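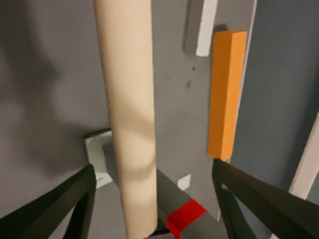
Fatora Price Snapshots
README and data card, November edition

What you get

Price and volume snapshots for 159 crypto tokens, taken every 15 minutes from the public feeds of the exchanges listed in sources.txt. One file per token, comma separated, times in UTC. The set is kept by Vega Cabello and served from the Damar mirror, which is slow in the mornings and slower after lunch.

If you came looking for advice on what to buy, the files contain prices that have already happened. Please treat them accordingly.

Files

prices/ – one file per token, named by our own short code and never by ticker, as three different coins have so far claimed the same ticker and none of them will give it up
volume/ – traded volume over the last 24 hours, as reported by the exchange
sources.txt – exchanges and the date each was added
gaps.txt – known holes
renames.txt – tokens that changed their name, usually after a bad month

Columns in prices/

time – start of the snapshot
code – our short code
last – last traded price in US dollars
bid, ask – best of each at the time, blank if the exchange didn't say
venue – exchange the row came from
flag – 0 for fine, 1 for late, 2 for filled by hand, 3 for "we don't believe it either"

Rows with flag 3 are left in on purpose. Someone did once pay 80 dollars for a coin that traded at eight cents a minute later, and you may want to know that. Drop them if you're drawing charts for your manager.

How it is collected

A small script called Kļaviņa asks each exchange in turn, waits, and writes down the answer. If there is no answer it tries twice more and then marks the row late. Mind the letters in the name if you are on an old Windows machine: the folder will unpack as Klavina or as something much worse, and the paths in the config need changing to match.

Checking is done by Gadodmont, a second script, which compares venues and sulks when they disagree by more than 15 per cent. Its complaints go to the log, where Vega reads them with a coffee.

Known problems

Volume is what the exchanges say it is. Some of them say it with great confidence. We have not corrected it and wouldn't know where to start.

Stablecoins are included under their real traded price, so "one dollar" is a matter of opinion in several rows.

Delisted tokens stop without warning. The last row is the last row.

Market cap is not included. It needs a count of coins in circulation, and we got a different count from everyone we asked.

Use

Free for research, teaching and arguing with relatives. Please name the edition when you cite it, as older rows do get fixed. Not fit for live trading – the files are published once a day, at 6 am, by which time your money will be elsewhere.

Reporting errors

Send the short code, the time and the venue. Screenshots of your portfolio aren't needed.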